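Florkadby Tabletop Things

README, updated 08/04/2020

Welcome! Florkadby is a collection of pictures of ordinary stuff sitting on a table: dishes, packets, books, paper, small boards, whatever ends up together when people live with their belongings. We love this material (maybe a bit too much) and we hope you find good uses for it.

What's inside

The full set has 2000 pictures, split into 2 folders. The folder called Brorkimen has 900 of them and leans toward kitchen and snack items. Mudadura has the rest and is more of a mix, with reading material, maps and desk things turning up next to the dishes. Both folders use the same layout, so a script written for one will run on the other.

Each picture comes with a short plain-text note listing the main objects. Notes are in lowercase, one object per line, and we use the everyday word wherever there is one: bowl, bag, book, whiteboard.

A couple from Mudadura, with the yellow bag, the patterned dish and the little whiteboard:
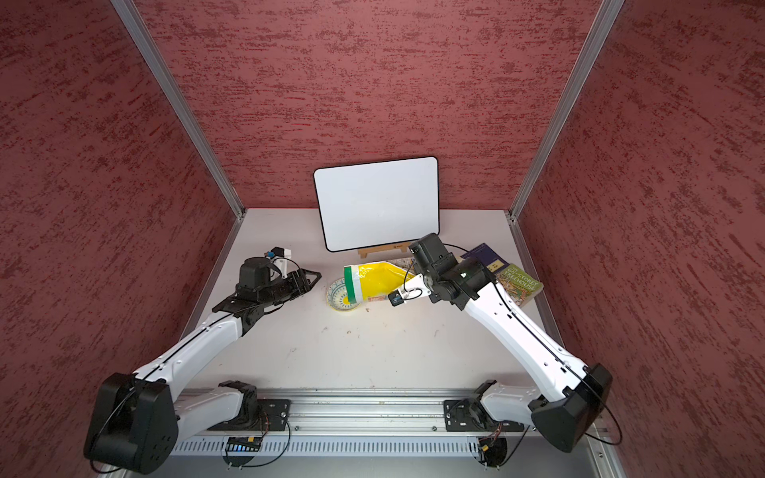
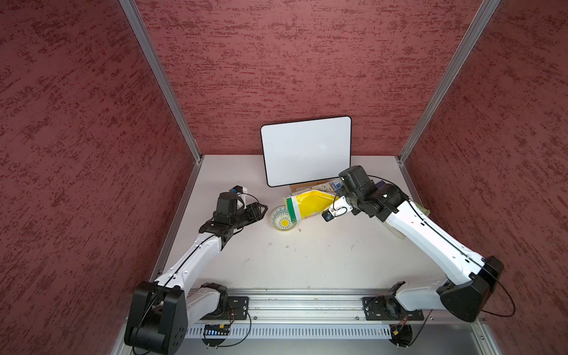
Naming things

Soft packaging was the most fun to write notes for, and the hardest! A bag changes shape every time it is set down, and the print on it folds away into the creases. We write "bag" for anything soft and closed or nearly closed, and "box" for anything with stiff sides. If the brand can't be read clearly, the note leaves it out. Please don't fill it in from memory, even if you're sure you know the snack.

Small round dishes are "bowl" when there is any depth to them and "plate" when they are flat. A tipped bowl is still a bowl. Book titles go in only when the cover is legible.

Known gaps

Glassware is thin in both folders. Cutlery is better but mostly spoons. There are 5 notes in Brorkimen where "cup" and "mug" are used for the same object, and we're still deciding which word wins.

Corrections

Send them to the Fairweather list with the file number and the line you'd change. Small fixes are very welcome, and a better word for an odd object makes our day. Additions to the glassware go in the next update, planned for the end of April.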